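# Elogio del robot que cuelga camisetas en casa

Cada vez que cuento que llevo desde enero montando un robot doméstico con Bhavana Warrier, la gente me pregunta cuándo va a fregar los platos. Entiendo la pregunta, pero me parece la menos interesante de todas. A mí lo que me entusiasma es otra cosa: que dos personas con trabajos normales, un juego de llaves Allen y bastante paciencia puedan poner en marcha en su propia casa una máquina con dos brazos, y que la máquina sirva para aprender.

El nuestro se llama Filard. El nombre lo puso Bhavana y ya no hay manera de cambiarlo. Los motores son de un lote de segunda mano que vendía un taller llamado Clarkoson, y las piezas de las pinzas las diseñamos nosotros (la primera tanda fue directamente a la basura, y la segunda también merecía ir). Defiendo que este tipo de proyecto se haga en una vivienda, con los muebles puestos y la ropa por medio, y lo defiendo con más convicción ahora que en enero. 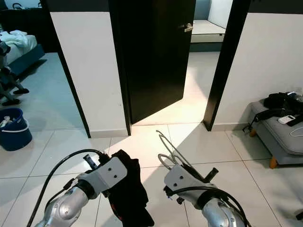 Un laboratorio se prepara para el robot, y una casa se prepara para vivir en ella. La diferencia se nota enseguida, sobre todo en la luz. Durante semanas ajustamos la visión por la noche, con las lámparas encendidas, y todo nos parecía estupendo. Luego llega el día, la claridad entra por una puerta y se extiende en cuña sobre las baldosas blancas, mientras la habitación de al lado se queda en penumbra, y hay que repasar la exposición de las cámaras desde el principio. Pones un trapo negro en la pinza y tienes los dos extremos a la vez, lo más oscuro y lo más brillante. ¡Pues qué maravilla de banco de pruebas! Ningún foco regulable me habría enseñado tanto, y encima sale gratis.

La ropa es el otro gran maestro. Un cubo de plástico tiene siempre la misma forma; una camiseta tiene la que le apetece. Empezamos por doblar, como casi todo el mundo, y a las 2 semanas nos pasamos a las perchas. Fue idea de Bhavana y discutimos bastante por ella. Yo decía que una percha es un objeto incomodísimo para una pinza paralela: barra fina, gancho curvo y un peso que cambia de sitio en cuanto la inclinas. Ella decía que precisamente por eso. Tenía razón, y lo dejo por escrito para que no me lo recuerde más.

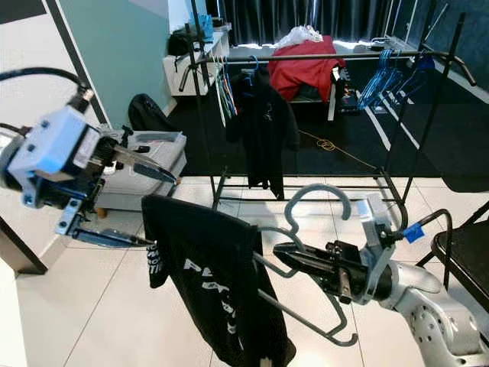 *La pinza derecha sujeta la percha por la barra inferior; la izquierda, abierta, apunta a la camiseta.*

Hay un argumento en contra que me tomo en serio: que los aficionados repetimos, peor y más despacio, lo que ya han resuelto equipos con dinero. Un amigo que pasó por Devadiga, una empresa de automatización de almacenes, me lo dice cada vez que viene a cenar. Y es verdad que vamos despacio. Pero el mismo razonamiento vale para quien hace pan, afina su bicicleta o toca el violonchelo en el salón, y a ninguno de ellos le pedimos que justifique la tarde. Además, cuando algo falla aquí tenemos que entenderlo hasta el último tornillo. En su antiguo trabajo llamaban al proveedor.

También se aprende a mirar la propia casa. Yo jamás había pensado en los cables como un asunto de diseño, y ahora sueño con ellos. Un cable demasiado corto tira de la muñeca; uno demasiado largo se engancha en todo lo que encuentra. La placa de control, una Farna de las sencillas, nos ha dado muchísima menos guerra que decidir por dónde pasan los cables.

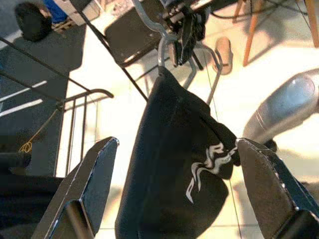 Con las prendas oscuras nos pasa algo parecido: obligan a ser humildes con el software. El primer detector que probamos se fiaba del contraste interior de la tela, así que con el negro liso iba a ciegas y con un estampado se animaba de más. Cambiamos de enfoque, buscamos primero la percha y después el contorno, y en una tarde avanzamos más que en las 8 anteriores. No hicimos nada ingenioso. Habíamos visto fallar la pinza tantas veces que el motivo acabó siendo evidente.

Me gustaría que hubiera más gente haciendo esto, y que lo enseñara a medio hacer, con la cinta aislante puesta y los tornillos a la vista. Se publican muchos vídeos de robots impecables y muy pocas notas sobre cómo elegir una yema de goma que no resbale en el plástico. Nosotros vamos a colgar las nuestras el 18 de abril, con los planos de las pinzas y la lista completa de errores, que ocupa bastante más que los planos. Si alguien tiene unos motores viejos y un rincón libre junto al armario, que nos escriba: las yemas de repuesto se las mandamos encantados.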